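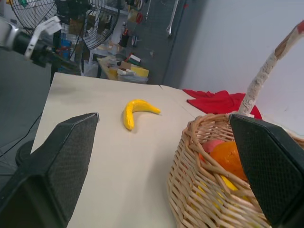
April 17, 2024 — bench notes, two-arm station, Ridotville shop

Fruit into the basket again, and I want to get my thoughts down before I go home and lose them. Noreen asked me over lunch whether I'd trust this thing in my own kitchen yet, and I gave her such a long and wandering answer that her soup went cold, poor woman. I'll try to do better on paper.

The short version is: for putting the groceries away, maybe, if you like your groceries put away slowly and you keep the eggs to yourself. For anything else, no, and I say that as someone who is very fond of these two arms!

The toy banana is still the piece I learn the most from. A round fruit hardly cares which way you come at it, but a banana has a belly and two ends, and if the fingers close across the curve at the wrong angle it rolls away from you like a sleepy cat. Renuvis sent us a grasp planner in December that picks the spot along the length by itself, and I was ready to be rude about it, but it does choose sensibly when the banana is lying out in the open with plenty of table all around. Push it up against the wicker and the planner gets timid. It will sit there replanning until I lose patience and move the fruit with my own hand, which I suppose makes me the household robot.

The basket handle is the other half of the story. Coming straight down, the arm has to thread past that tall arch, and the wrist is a good deal wider than a person's. Parveen thinks we should approach from the low side of the rim and let go early. I tried it her way for the last 20 runs of the afternoon and missed 3, all of them off the front edge, so she's probably right and I owe her a coffee. The morning runs from straight above I didn't log properly (my fault, the script was writing to the old Ernine folder), so there's no fair comparison yet. Redo those before anybody quotes me.

Finger pads: the textured ones stay on. They hold the glossy toy skin well enough with the grip force at the low setting. I don't much like how they behave near the reeds, though. A rough pad next to a woven rim wants to catch, and I'd like to know how a few weeks of that would treat somebody's nice bread basket.

Haven't touched the red cloth. Folding and wiping are on the Rind list for the summer, and I keep telling people that cloth is where the real chores begin. Think of what you do in a kitchen in an hour — nearly all of it is soft or wet or stacked on top of something else. We've spent about 200 hours of arm time on hard fruit. My mother could clear the whole table with a dish towel over her shoulder while telling you what was wrong with your haircut.

Still, I don't want to sound glum, it was a good day. The calibration held from start to finish, and there was one pick late on, left arm parked well out of the way, that went so smoothly I clapped.

To do:
Fix the log path, then repeat the straight-down runs.
Ask Parveen for her rim approach numbers.
Lower the release height a little and see what the front edge does.
Noreen wants the back table tidied before she'll lend us her good pliers again.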